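Residence Diary, Trurkeck House, December, 4 p.m.

The afternoon was given to the review of the props store, as requested by Efthymia Rallis. Shelving from Kuston was confirmed at 425 dollars, and the order will go forward under the existing account. Torben Grube reported that the green backdrop is to remain in place until the end of the month.

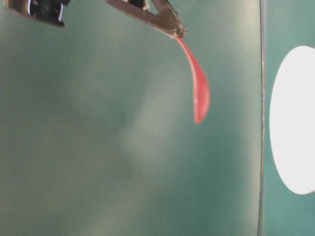

Curved red piece, against the green backdrop.

The red piece is to be entered in the register under number 3761. Ruoxi Peng asked that red items be kept together on one shelf, and this was agreed. The older register from Balaskas was consulted and found to lack 7 pages. Iraís Trujillo will write to them for copies.

The room was closed at six. Keys were returned to the front office and signed for. Labels remain to be ordered.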